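**Cledness modular work table, pale top**
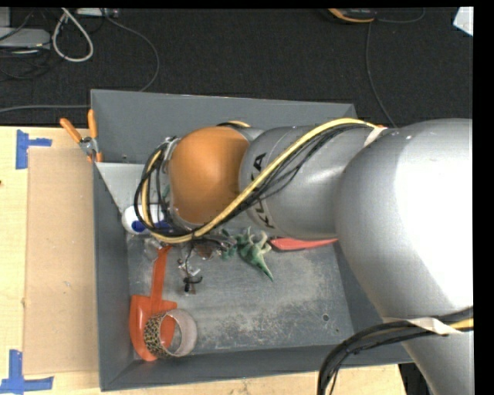 *Pale wooden tabletop with a deep grey bin standing on it.*

The Cledness is a fixed-height table for packing rooms, school workshops and light assembly. It ships flat in 2 cartons and is bolted together on site with the hex key supplied.

| Item | Value |
|---|---|
| Top | Wood, clear oil finish |
| Top thickness | 35 mm |
| Rated load, evenly spread | 400 kg |
| Frame | Welded steel, gray powder coat |
| Feet | Threaded, adjustable |

The rated load applies to a level floor with all feet in contact. Point loads near the long edges should be kept low — use the Gislow cross rail where a vise or press is to be mounted.

**Care.** Wipe with a damp cloth. Re-oil every March, or sooner if the surface looks dull. Do not use bleach.

**Not included:** bins, drawers, floor anchors.

Spare feet and bolts are stocked at Altulcombe under the Farouk parts list. For bulk orders, write to Bouchra Radwan in sales.

Page revised June 2026.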